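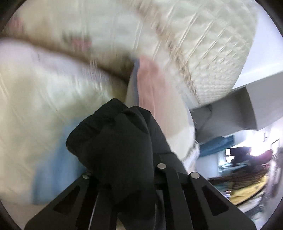

大学里的课表是怎么来的?

你有没有见过大学生的课表?如果家里有哥哥姐姐正在上大学,快去借来看一眼!你会发现它和你贴在铅笔盒里的那张很不一样。有的格子挤得满满的,有的一整个上午都空着。更奇怪的是,住在同一间宿舍的两个人,课表居然可以完全不同。

小学里,全班30个同学,大家的课表一模一样。第一节语文,第二节数学,铃声一响,老师走进来,谁也不用想“我下一节该去哪儿”。大学可就热闹了,每个学生都要自己动手,把一学期的课一门一门挑出来,再拼成一张表。干这件事有个专门的名字,叫“选课”。

今天我们就来讲讲选课,还有跟它形影不离的一个词:学分。讲完以后,下次听大人聊“这学期修了多少学分”,你就能插上嘴啦。

先说说:学分是什么

你可以把学分想成集邮册里的邮票。每学完一门课,并且通过了这门课的考查,就得到几张“邮票”。册子贴满了,就可以申请毕业。

不同的课,给的邮票张数不一样。一门每星期上一次的小课,可能给一个学分;一门每星期上三四次、还要写长长的作业的大课,可能给四个学分。一般来说,花的时间越多,学分就越多。

那么,册子要贴多少张才算满呢?每个国家、每所大学的规定都不同,同一所大学里,学医的和学画画的也不同。所以看到别人的数字,先别急着跟自己家哥哥姐姐的比,两本册子的大小可能根本不一样。

还有一点特别容易弄混:学分和分数是两码事。分数说的是你学得怎么样,学分说的是你学完了多少。两个同学上同一门课,一个考得特别棒,一个刚刚及格,他们的分数差很远,拿到的学分却往往一样多。好比两个人都爬完了同一座山,一个跑上去的,一个气喘吁吁走上去的,山还是那么高。

课有哪几种?

打开一所大学的课程目录,你可能会吓一跳。我们拿城东的叶恩苏克大学(Yensuk)来看看吧,他们2020年10月印出来的课程目录里,一共列了581门课!从“海洋里的细菌”到“桥为什么不会塌”,从“古代文字入门”到“怎样设计一张舒服的椅子”,翻一下午都翻不完。

课再多,也能分进几个大抽屉里。

第一个抽屉:必修课。“必”就是必须。想当建筑师,就得学力学;想当护士,就得学人体结构。这些课没得商量,每个同专业的同学都要上。少了它们,后面的东西就搭不上去,像积木少了最底下那一层。

第二个抽屉:选修课。“选”就是可以选。学校会给出一长串名单,说:请从里面挑几门。喜欢昆虫的去学昆虫,喜欢电影的去学电影。好多大学生最惦记的课,就藏在这个抽屉里。

第三个抽屉:通识课。这个词听起来有点硬,意思其实很好懂:不管你学什么专业,都值得知道一点的东西。学化学的同学也可以读读诗,学历史的同学也可以弄明白彩虹是怎么回事。

有些课还要动手动脚,比如实验课和体育课。对,大学里也有体育课!很多学校还能挑项目,射箭、太极、游泳、羽毛球,看你想出哪一种汗。

什么叫“先修课”?

选课的时候还有一条规矩,很像闯关游戏。有些课前面挂着一把锁,上面写着:请先学完某某课。

比如你想学“机器人设计二”,就得先通过“机器人设计一”。那门“一”就叫做“先修课”。道理跟你学乘法差不多:加法还没弄熟,一上来就背九九乘法表,多难受呀。

于是聪明的大学生会倒着想。他先找到自己最想上的那门课,看看它前面有几把锁,再看看每把锁的前面还有没有别的锁,一路倒推回来,就知道第一学期该从哪里开始了。这条由课连成的长链子,画在纸上可好看了,有的像一根竹竿,有的像一棵大树。

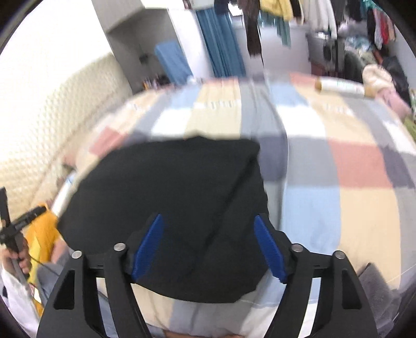 有位小读者读到这里写信来问,要是选了一门课,上了两次发现完全听不懂,是不是就只能硬撑到期末?

问得好!多数大学都会留出一小段“试听”的日子,通常在学期刚开始的时候。在这段日子里,你可以去教室坐一坐,听听老师怎么讲,觉得不合适就退掉,换一门别的。有的学校把它叫“退补选”,退是退课,补是补选。

过了这段日子再想退,就麻烦多了。有的学校要填表,有的学校会在成绩单上留一个记号,还有的学校干脆不让退。规矩写在学生手册里,每所学校都不一样。

选课那天,像抢座位吗?

有时候还真像!

一间教室能坐多少人是固定的,实验室里有几台显微镜也是固定的。要是一门课只有30个位子,却有一大群人想上,怎么办呢?各个学校想出了各种各样的办法。

有一种办法叫“先到先得”。学校公布一个时间,到点以后大家同时打开电脑,谁先点到就是谁的。简单是简单,可是如果网络慢了一步,眼睁睁看着位子没了,心里会很不好受。

另一种办法是“抽签”。大家先不着急,慢慢填好想上的课,等时间一到,由电脑随机抽。手快手慢都没关系,全看运气。

第三种办法比较有意思,叫“投点数”。学校给每个学生发一样多的点数,比方说97点,你可以把它们分给想上的课。特别特别想上的那门,你可以一口气投上60点;可上可不上的,投个几点就行。同一门课,谁投的点数多,谁就优先。这样一来,你得先问问自己:我到底有多想上它?

还有些学校让高年级的学生先选。他们快毕业了,有些课再不上就来不及,低年级的同学明年还有机会。

你觉得哪种办法最公平?这个问题,大人们也争论了好多年,到现在都没有一个让所有人满意的答案。有空的时候可以在饭桌上问一问,保证全家都有话说!

排课表的人,更头疼

学生选课不容易,学校里排课的老师更不容易。他们手里有一个超级大拼图。

拿叶恩苏克大学来说,全校有3,000个学生,每个人都要上好几门课。每门课要有老师,有教室,有时间,这三样东西一样都不能撞车。同一位老师不能同时出现在两间教室,同一间教室也不能同时上两门课,化学实验课更不能排到没有水池的屋子里去。

再加上一些零零碎碎的小要求:这位教授上午要去医院看病人,只能下午上课;那门天文课要看星星,得排在晚上;体育馆在校园最西边,下课走过来要一刻钟,所以后面那节课最好别排得太紧。

这么复杂的拼图,人脑很难一下子拼好。现在不少大学都请电脑来帮忙。电脑会先试一种排法,看看有多少地方撞车,再挪一挪,再看看,一遍又一遍地试,直到撞车的地方越来越少。剩下那些特别难缠的,还得由老师们坐下来商量。

数学家对这种问题可着迷了,他们给它起了名字,叫“排课问题”。它看上去只是把小格子填满,可是课越多、教室越少,难度就涨得飞快。你要是长大以后研究它,说不定能想出更好的办法呢!

一张课表长什么样?

我们来看看一位一年级大学生的一天。他在安戴尔(Anddale)读环境科学。

早上八点,数学课,必修。大教室,前后两块黑板。

十点,空的。他去图书馆写作业,有时候也在草坪上啃面包。

下午一点半,水质实验,必修。要穿白大褂,要戴护目镜,一做就是三个小时。

晚上七点,民间音乐欣赏,通识课。教室里可以放很响的鼓声,他说这是全星期最开心的一节。

你发现了吗?空着的格子可不等于放假。老师在课上讲一个小时,学生在课后常常还要自己读书、查资料、做练习。大学里没有人天天来检查作业本,要靠自己安排。刚上大学的人,最不习惯的往往就是这个。

所以你现在练习自己收书包、自己记作业,以后都用得上!

学分能搬家吗?

有的大学生会去别的城市,甚至别的国家学习一个学期。在那边学完的课,能不能算数呢?

很多时候可以,这叫“学分转换”。就像出国旅行要换钱一样,两所学校先坐下来商量好,你们的几个学分等于我们的几个学分。不过哪些课能换、能换多少,一定要在出发之前问清楚,最好拿到书面的答复。要是回来才问,可能会发现那门课在这边根本不被承认,白白着急一场。

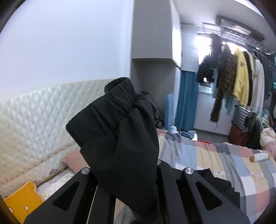

厄卡斯维尔(Urkasville)的一位读者留言说,她家孩子的小学也在试着让高年级学生自己选课,每周一次,从八门兴趣课里挑两门,孩子回家连着说了好几天。

真棒!好多小学和中学都有这样的安排,有的叫“走班”,有的叫“兴趣课”,有的叫“社团活动”。你的学校有没有呢?如果有,你就已经在体验选课啦,只不过名单短一点,不用攒学分。

自己试一试:给自己选一张课表

拿一张纸,一支铅笔,再拿一块橡皮(你一定会用到它)。最好叫上两三个朋友一起玩。

第一步,画一张表格,横着写五天,竖着写上午、下午两格。一共十个格子。

第二步,大家一起想课名,越多越好!可以很正经,比如“数学”“写作”;也可以很好玩,比如“云的形状”“怎样跟猫打招呼”“一百种面条”。写在小纸条上,摊在桌子上。

第三步,给每门课标上学分。要花很多时间的标三分,轻松一点的标一分或两分。大家意见不一样的时候,得讲讲理由。

第四步,挑出三门必修课,每个人都要上。再给其中几门课加上“锁”,比如先学完“面条入门”,才能上“一百种面条”。

第五步,规定每门选修课最多坐几个人。两个人抢同一个位子的时候,用什么办法决定?先到先得、抽签还是投点数,你们自己商量。

第六步,把选好的课填进格子里,凑够十二个学分就算过关。

玩的时候你会发现,选着选着,格子就不够用了。想学的东西太多,时间只有这么一点儿!大学生们每个学期都要遇到一回,有的人会列一张清单,把今年来不及上的课写下来,留给明年。

小词典

学分:学完一门课以后得到的“邮票”,攒够了才能毕业。

必修课:同一个专业的学生都要上的课。

选修课:可以从名单里自己挑的课。

通识课:不管什么专业都可以学、也值得学的课。

先修课:要上后面的课,得先通过的那门课。

退补选:学期开头可以退课、换课的一段日子。

学分转换:把在别的学校得到的学分,换成自己学校的学分。

想知道更多?

去问一问身边上过大学的人,他们上过的最奇怪的一门课是什么。记得问清楚那门课几个学分、考试考什么、有没有先修课。把答案写下来,下次到学校可以跟同学交换着看。要是你听到了特别有趣的课名,欢迎写信寄给格鲁特西斯(Grutesis)少年百科编辑部,信封上画不画画都行,我们每一封都会拆开读!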